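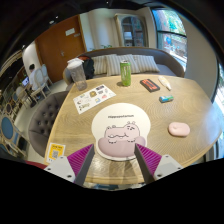
Figure 3. Camera view from the Batirden hand-held gripper fitted with the Puten fingers, at the Marketa site. The round coaster lies between the two fingertips.

4.2 Finger comparison on cluttered tabletops

The bench tests in Section 4.1 used single objects on a plain gray mat, and both finger sets did well there. We wanted to know if the ranking would hold on a table that had not been arranged for us, with uneven light and a patterned surface. We therefore repeated the comparison in the lounge at Marketa, using the same hand-held body, the same camera and the same trigger for both finger sets. Only the fingers were changed.

The Puten fingers (Figure 3) carry a ridged, fin-like soft pad on the inner face and end in an angled tip. The pad bends around an object as the fingers close. The Ezzat fingers have the same length and the same mounting block, but the pad is a flat sheet of foam rubber and the tip is square. Swapping one set for the other takes a few minutes, and we checked the jaw opening after every swap. For all trials in this section the opening was limited to 90 mm.

Objects were grouped by how they have to be approached. The first group is flat items lying directly on the table, such as the coaster and the sticker sheet. The second group is small boxes and tubes. The third is upright containers, for which we used the green can and the lidded cup. The pink oval object did not fit any group well and was recorded with the boxes and tubes, a choice that slightly favors the Puten set.

In total we recorded 335 attempts. An attempt started when the operator brought the fingers within reach of the object and ended when the object was either held clear of the table or dropped. Attempts in which the operator changed targets partway were thrown out and are not part of the total. Operators alternated between finger sets in blocks of 40 attempts, with a shorter block at the end, so that practice on one set would not pile up on one side of the comparison.

Upright containers gave almost no separation. Both sets held the can reliably, and the few failures came from closing too low, where the fingers pushed the can before they gripped it. The cup was a little harder for the Ezzat fingers. The flat pads touched it along a narrow strip, and it tended to rotate in the grip when the wrist tilted.

Boxes and tubes showed a clearer difference. A tube lying at an angle to the fingers was turned into line by the Puten pads as they closed, and the operators soon stopped correcting for it. With the Ezzat fingers the same tube often rolled out ahead of the grip. On box-shaped items the order was reversed, though by less. The flat pads met the side of a box squarely, while the fin pads bent at the corners and let the box settle at a slant. The box was still held, but its final pose varied more from one attempt to the next. This matters for placing tasks, and we come back to it in Section 5.

Flat items were the hardest group for both sets. The pads play little part here, and the result depends on the tip. Operators using the angled tip could work one finger under the rim of the coaster and bring the other down to meet it. The square tip is too thick for this, so the only method that worked was to slide the coaster to the edge of the table and grip it from there – a longer motion, and one we do not expect a policy to learn easily from a small number of demonstrations. The sticker sheet was lifted a few times with each set, and we do not draw anything from those counts.

Two points about the camera view also came up. First, the fingers stay in the lower part of the view at all times, and the dark gray tips are easy to tell from the light table. The Ezzat tips are pale, and the segmentation step described in Section 3 lost them more often on this surface than it had on the mat. We repainted one pair and the problem went away, so we treat it as a matter of color and not of shape. Second, daylight from the windows shifted the exposure during the afternoon blocks. We left automatic exposure on for both sets, and the tracking error was higher in those blocks regardless of the fingers in use.

Wear was modest. At the end of the last block the outer ridges of one Puten pad had begun to whiten where they flex, and one Ezzat pad had started to lift from its backing. Neither was replaced during the trials. We used the Puten fingers for all of the demonstrations collected in the rest of this paper, except the box placing task, where both sets were kept.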